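3,013 reads | 1,451 shares | 5 comments

What Is Cardboard, and Why Is It So Strong?

By Mabli James

Go and find a cardboard box. Any box will do! A cereal box, a shoe box, the big one your neighbor's new fridge came in (lucky you, if you've got that one). Knock on it. Squeeze a corner. Smell it, even. It's only paper, and paper is the stuff you can tear with two fingers. So how can a paper box carry a pile of books or a dozen jars of jam?

I love this question, because the answer is all about shapes, and once you know the shapes you'll start seeing them everywhere.

Wait, are there different kinds?

Yes! People say "cardboard" for lots of things, but there are two main kinds you're likely to meet.

The first is the thin kind. Cereal boxes are made of it, and so are tissue boxes and the backs of notepads. It's really just thick paper. The people who make it call it paperboard. You can cut it with ordinary scissors and it bends wherever you like.

The second is the kind that moving boxes are made of. If you look at the cut edge of a moving box you'll usually see a wiggly line sandwiched between two flat ones. This is called corrugated cardboard. Say it with me: COR-uh-gay-ted. It comes from a Latin word that means wrinkled, and that's a pretty good name for it, because the middle layer has been wrinkled on purpose.

Each part has a name of its own. The flat sheets on the outside are liners. The wavy sheet in the middle is the medium. The waves are called flutes, like the instrument, although you can't play a tune on them (I have tried).

The secret of the wiggle

Take a sheet of printer paper and lay it across the gap between two cups, like a bridge. Now put a coin on it. The paper sags and probably dumps your coin on the table.

Now fold the same sheet back and forth into a fan, with folds as wide as your finger. Lay it across the cups again, with the folds running from one cup to the other. Try the coin. Try five coins! Try a small toy car. You haven't added any paper at all, but your bridge is suddenly much tougher.

What changed is the height. A flat sheet is very, very thin from top to bottom, so it bends with almost no push. A folded sheet stands up taller. To bend it, you have to squash the tops of the folds and stretch the bottoms at the same time, and paper doesn't like being stretched.

Inside a corrugated box, each wave is a little arch. Arches are brilliant at holding things up, which is why you find them in old stone bridges. When you press down on one arch, the push travels along the curve and down into both feet. Then the flat liners are glued on to hold all those feet in place, so the arches can't slide apart and flatten out. A single arch made of paper isn't much use. Line up row after row of them and you can stack boxes taller than a grown-up.

There is one more helper hiding in there, and it's air. The gaps between the waves are full of it. Air weighs next to nothing, so the box stays light. It's also good at slowing down heat, so a pizza box helps keep your pizza warm on the drive home. And if the box gets a bump, the waves can crumple a bit and soak up some of the knock before it gets to whatever is inside.

From tree to box

So where does all this paper come from? Mostly from two places: trees and old boxes.

Let's do trees first. Many of the trees used for boxes are softwoods like pine and spruce. These have long fibers, which are tiny threads inside the wood. If you've ever torn a piece of paper slowly and seen fuzz along the tear, you've seen fibers. Long ones are great for boxes because they tangle together well.

At the mill, the wood is chopped into chips about as big as a cracker. The chips get cooked with water and chemicals in an enormous pot until the fibers let go of each other. What comes out is a brown mush called pulp. Imagine oatmeal, but made of wood, and please don't eat it.

Next the pulp is mixed with lots more water and spread onto a moving screen. The water drips through and the fibers stay on top in a thin, soggy layer. Big rollers squeeze it. Hot rollers dry it. At the other end it gets wound up into a roll of brown paper that can weigh more than a car!

I visited the Rondbridge mill in April and the thing I remember most is the noise. You have to wear ear protectors the whole time, and everybody talks by pointing. The second thing I remember is the smell, which is a bit like cabbage. My guide told me she stopped noticing it in her first week. I was there for a whole morning and I noticed it for the whole morning.

Making the waves

The big rolls of paper then go to a different machine, called a corrugator. Some of these are longer than a football field. The one I saw belongs to a box company called Stalex, over in Dresulton, and it took me a good while to walk from one end to the other, mostly because I kept stopping to look.

Steam makes the middle paper warm and soft. Then it goes between two metal rollers with ridges on them, a bit like two gears that fit together. In goes flat paper, out comes wavy paper. Glue is dabbed on the tips of the waves and a liner is pressed on one side. A little farther down the line, the second liner goes on the other side.

Guess what the glue is made from. It's usually starch, which comes from plants like corn or potatoes or wheat. So a box has a little bit in common with your dinner.

After that, blades cut the long sheet into flat shapes called blanks. A blank looks like a box that somebody has unfolded and ironed. Creases get pressed in so it will fold in the right places, slots are cut for the flaps, and one edge is glued or taped. Boxes travel flat to save space. Think how many more you can fit in a truck that way!

Why are boxes brown?

Because wood pulp is brown. Trees contain a natural glue called lignin that holds the fibers together, and some of it stays behind and gives the paper its color. To make white paper, the mill has to bleach the pulp, and that takes extra steps. If a box is just going to carry things from one place to another, brown does the job perfectly well.

Some boxes have a white layer, though. It might be on the outside so that bright colors and pictures show up better, or on the inside so it looks neat when you lift the flaps. Gift boxes and shoe boxes often have one. Next time a parcel comes to your house, check both sides and see which kind you've got.

What makes a box give up?

Water is the big one. Remember how the paper started out as fibers floating in water? When a box gets soaked, the fibers start to let go of each other again, and the starch glue softens too. A wet box gets floppy and the bottom can drop right out.

Being stacked the wrong way is another. A corrugated box is strongest when the waves inside its walls run up and down, like rows of tiny columns. Turn the box on its side and it gets easier to crush. Corners are the strongest part of all, so when you stack boxes, try to line up the corners.

Old boxes, new boxes

Cardboard is one of the easiest things to recycle. Used boxes get squashed into bales, taken back to a mill and stirred up with water in a machine like a giant blender. The tape and staples are pulled out, the mush is cleaned, and then it's off to the moving screen all over again.

The fibers do get a little shorter every time, so they can't go around forever. They can be used up to six times before they're too short to hang on to each other. Mills mix in some new fibers to keep the paper strong.

You can help by flattening your boxes, keeping them dry, and pulling off any plastic. Greasy pizza boxes are tricky. Some towns take them and some don't, so ask a grown-up to check the rules where you live. If the lid is clean, you can always tear it off and recycle just that part.

Try it yourself: the paper column test

You will need:
6 sheets of plain paper
Tape
Some books of the same size

1. Roll one sheet into a tube and tape it. Fold the next sheet into a triangle-shaped column and the third into a square one. Make them all the same height.
2. Before you test them, write down which you think will win.
3. Stand up the tube and gently set a book on top. Keep adding books until it falls down.
4. Do the same with the triangle and the square.
5. Use your other three sheets to invent your own shapes. Stars? A fan with paper wrapped around it?

When my class at Cho Elementary tried this, the round tube beat the other two by miles. Look closely at how the square one fails. It usually starts to buckle in the middle of a flat side, and the round one hasn't got any flat sides to buckle.

Words to know

Corrugated: folded or shaped into waves
Fiber: a tiny thread, like the ones inside wood
Flute: one of the waves inside corrugated cardboard
Lignin: the natural glue in wood that makes it stiff and gives it color
Liner: the flat outer sheet of corrugated cardboard
Pulp: wet, mushy fibers that get turned into paper
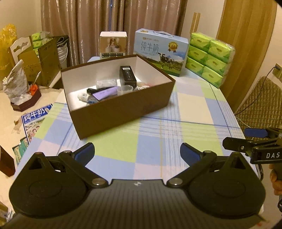
A cardboard box that's brown on the outside and white on the inside.

More to explore
How Do Pencils Get Their Lead?
Why Does Tape Stick?
What's Inside a Baseball?
Bridges: Big, Small and Bendy
Why Is Wet Sand Better for Castles?

Contact us | Copyright Mabli James | Back to top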